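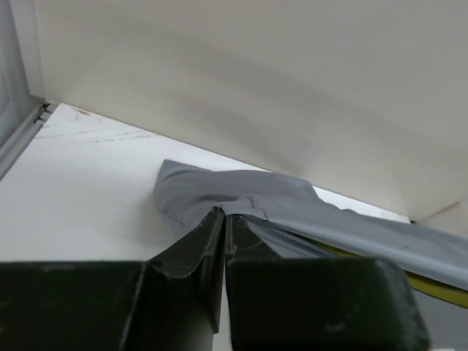

Drarow District Court Extends Custody in Care Home Assault Case

DRAROW — The Drarow District Court has extended by 30 days the pretrial custody of two former employees of the Cloltutwood residential care home. Both are charged with aggravated assault and unlawful restraint of a resident.

The order was entered at 9 a.m. on a motion filed by the Danladi County prosecutor. Defense counsel opposed the motion and requested release on bond. The court denied that request and cited the risk of contact with witnesses.
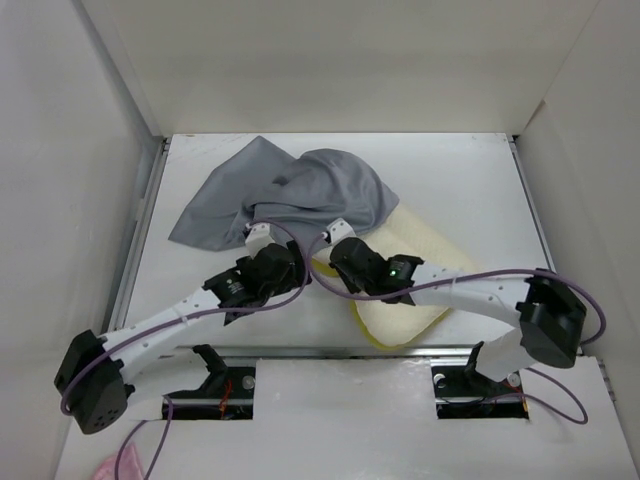 The prosecution has submitted 622 pages of records, including shift logs and medical reports. A second set of records is under review by the Devell forensic office. Its report is due before the next hearing in May.

The defendants are presumed innocent unless proven guilty. The resident's identity is sealed by court order — media outlets are reminded that the order also covers family members and room numbers.

Requests for copies of the public docket may be submitted to the clerk's office in writing.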